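4.2 Handling and peel bruising in household storage

The storage diaries kept by the Brulgate households gave us a picture of how fruit moves through a home after purchase. Each household wrote down when fruit was bought, where it was kept, and when it was eaten or thrown out. Of the 29 households that agreed to take part, 27 returned diaries that could be used. The other two stopped writing after the first week and were left out of the results below.

Bananas were the most common fruit in the diaries and also the one most often thrown away. The usual reason given was brown or soft spots on the peel. In the follow-up interviews, Niven and Te Moana asked people to say where they thought the spots came from. Most blamed the store or the trip home. Few mentioned their own kitchens, although the diaries show that a bunch was often moved several times before it was finished — from bag to counter, from counter to bowl, and from bowl to lunch box. 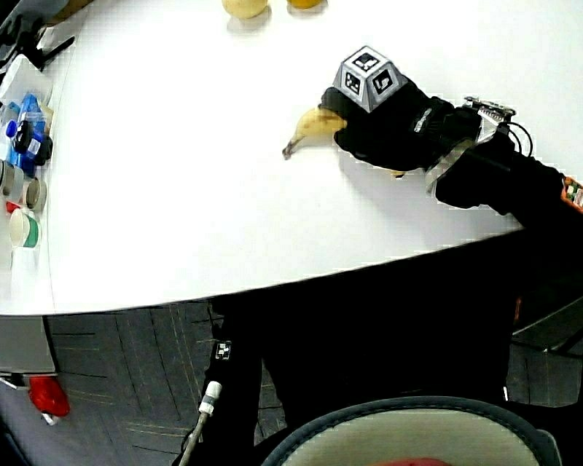 Bruising under the peel is slow to show. A banana pressed in the morning may look sound until evening, and by then the person who picked it up has forgotten doing so. Where the pressure falls also matters. A fruit held around the body, as the one in Figure 3 is, takes the load on its softest part, while the stem end, which is left free there, is firmer and has thicker peel. When we went through the discard notes with this in mind, spots on the body of the fruit were written down far more often than spots near either tip. The notes were not made for this purpose and some are only a word or two long, so we treat the pattern as a lead for later work.

Figure 3. A whole banana gripped around the body, stem end free.

Storage place made a clear difference to how long fruit was kept. Households that hung their bananas or kept them on an open shelf threw out fewer than those that used a deep bowl. In the deep bowls bananas tended to sit under heavier fruit, mainly apples and oranges, and were moved each time something else was taken out. Three households in the Dagdag apartments changed from a bowl to a hook during the study for reasons of their own. All three wrote down fewer discards afterward, but the numbers are too small to test.

Household size had less effect than we expected. Larger households bought more fruit and went through it faster, yet they threw away a similar share. Bañez suggested that shopping habits explain this: in the larger homes more than one person bought fruit, and the diaries show bunches arriving within a day of each other. We return to duplicate buying in Section 5.

The full set of diaries holds more than 300 discard entries. Panagiotou and Rennie coded them separately and then met to settle the 20 entries on which they differed. Most of these were cases where the writer gave two reasons, such as "spotty and nobody wanted it."

Contact: Sotine Household Food Study | Copyright the authors | Back to top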